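Working Group on Tabletop Handling Practice
Minutes of the November meeting

Present: delegates of Clornadis, Mutberg, Lucero and Flirudard
Chair: Mutberg
Secretary: Oona Väisänen (Clornadis)
Location: Clornadis meeting room and by call
Opened: 9:30 a.m., Tuesday

1. Agenda and previous minutes

The agenda was adopted with one change. Lucero asked that cable routing be taken before object placement, as its delegate had to leave early. The minutes of the previous meeting were approved after a correction to item 4, where "shall" had been recorded in place of "should." The correction affects the wording only. No member has built a procedure on the earlier text.

2. Scope of the draft

The chair restated the scope. The draft covers single-arm stations working over a flat table with household objects, operated by a trained person who is in the room. It doesn't cover mobile bases, two-arm stations, or work with heated appliances. Flirudard asked whether an oven used only as a container for placing objects falls under the last exclusion. Agreed that it does not, provided the appliance is unplugged and the plug is secured where the operator can see it from the operating position. Mutberg will add a sentence to clause 1.2.

The terms "station," "work surface" and "approach" were reviewed. "Approach" will mean the part of a motion in which the gripper is open and above the target object, before either finger is level with its highest point. Lucero preferred a definition based on speed. This was not adopted.

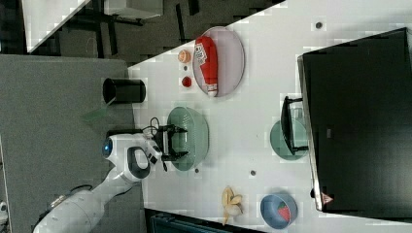
Approach with open gripper, clause 3.1. Target object: colander.

3. Approach and closing

Clause 3.1 requires the gripper to be open before the arm descends toward a target. Clornadis reported that its operators already do this but that its written procedure is silent on the point. Flirudard opens the gripper during descent to save time, and asked that the clause be softened to a recommendation. After discussion the requirement was kept. An exception was drafted for narrow spaces in which a fully open gripper would touch a neighboring object. In that case the opening width must be set before descent and written on the task sheet.

Clause 3.2, descent over perforated or thin-walled items. The current text sets one force limit for all objects. Mutberg considers the limit too high for light plastic kitchenware, which can flex under a finger and then slide when released. The group agreed to divide the clause in two, one part for rigid items and one for items that deform by more than 3 mm under the limit force. Mutberg will propose a test method using equipment that all four members already have.

Clause 3.3, height of travel. The minimum clearance between the lowest part of the gripper and the tallest object on the path remains 70 mm. Lucero noted that appliances and monitors near the edge of a table are often left out when the tallest object is measured. The words "including fixed and semi-fixed equipment on or beside the work surface" will be inserted.

4. Cables at the wrist

Lucero presented its comments on clause 5. A cable loop at the wrist must be long enough for full rotation of the last joint and short enough that it can't drop below the fingertips in any working pose. The draft states the first condition but omits the second. Agreed to add it.

Flirudard asked for a fixed maximum loop length. The other members objected that housings and connector positions differ too much between arms for one number to be useful. The clause will require a check in the lowest and most extended pose used in the task, with power on and the arm at reduced speed. The check is repeated after any change of gripper, camera or connector.

On strain relief, the present text was accepted without change. Lucero's delegate left the call at this point.

5. Layout of the work surface

Clause 6 produced the most comments in the written round. It was taken paragraph by paragraph.

6.1 Objects placed on the table must stand inside the marked working area. Cups and other items that can roll may not be left at the table edge. Clornadis said that its own stations don't always meet this and that it would correct its setup sheet.

6.2 Mounting holes in the table surface. Small round fruit and bottle caps may come to rest in an open hole and change position between runs. Mutberg proposed plugs as a requirement. Agreed as a recommendation only, with a requirement that any open hole inside the working area be shown on the layout drawing.
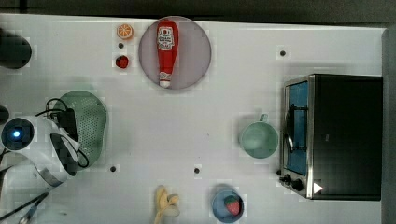 6.3 Spacing. The draft gives 32 mm between the outer edges of neighboring objects unless the task calls for contact or stacking. Flirudard asked whether a bottle lying on a plate counts as one object or two. For spacing it will count as one, measured to the outer edge of the plate or of the bottle, whichever extends farther. For the object list it counts as two.

6.4 Similar colors. Clornadis pointed out that its sheets refer to "the green one," and that this fails as soon as a bowl, a plate and a mug in near shades are on the same table. Task sheets must name the object by type first and may add the color after. The same rule applies to spoken instructions between the operator and a second person at the station.

6.5 Toy and real items. A layout may mix toy food with real containers, but a real container must be empty and clean or factory sealed. The condition must be recorded. Mutberg wanted liquids banned outright. Left open until the next meeting.

6. Wrist view and record keeping

The group considered the camera at the wrist separately from fixed overhead cameras. Clause 7 now asks for both fingertips to be visible in the wrist view with the gripper fully open. Frames with motion blur are not to be deleted from a recording, as gaps make later review of a contact event difficult. They may be flagged.

Flirudard reported on its trial of the draft flagging sheet. Over 2000 recordings were planned and the trial is still running, so no results were tabled. Its reviewers found the box marked "object unclear" too broad. It will be replaced by separate boxes for blur, for an object hidden by the gripper, and for an object partly outside the view.

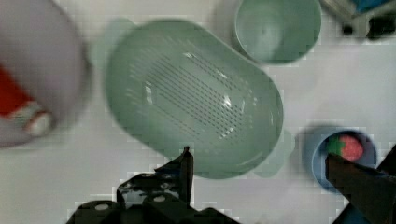

Recorded by Oona Väisänen, Secretary, Clornadis

7. Stop and recovery

Clause 8 was read through once. After a protective stop, the operator must look at the table directly and compare it with the layout drawing before resuming. A camera view alone is not enough. If any object has moved outside its permitted position, the run is closed and a new one is started. Correcting a position by hand and continuing under the same run number is not permitted.

Mutberg asked whether this applies when the moved object has no part in the task. It does. Mutberg asked that its disagreement be noted.

The restart sequence in Annex B still refers to a key switch that two of the members don't have. The text will be changed to "a deliberate manual action at the operating position."

8. Actions

Mutberg: sentence on unplugged appliances, clause 1.2. Test method for clause 3.2.
Clornadis: revised setup sheet, for use as the worked layout in Annex A.
Flirudard: new flagging boxes, clause 7. Wording on narrow spaces, clause 3.1.
Lucero: pose check for cable loops, clause 5, with one drawing.
Secretary: consolidated draft to all members before the next call.

9. Any other business

Flirudard asked for the drawings to be supplied as separate files. Agreed.

The date of the next meeting will be set by e-mail. Closed at 11:50 a.m.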